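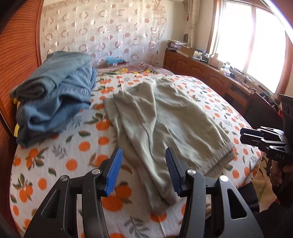

Lotte Timmermans asks whether it is really necessary to fold trousers before they go on the pile, or if rolling is good enough. Her drawer in Vekstead is narrow, she writes, and everything she folds comes out with a crease across the knee.

We tried both ways at home in May. My answer is that it depends on the cloth. Denim I always fold, legs together and then in two, and it goes low in the pile where the weight does no harm. Thin trousers with a gathered hem are more difficult. I lay them on the bed first, on top of the sheet, and pull the legs straight by the hems. Then I smooth with the flat hand from the waist down -- not the other way, or the wrinkles only move. After this you can roll them, but loosely.

Willy Peeters from Pludmont sent a different advice: fold in three and keep the pile under the height of the drawer by 2 fingers. I have not tested it yet.

Next month we write about bed sheets, also the fitted ones. Please send your questions to Milan Verbeke before the 2 o'clock post.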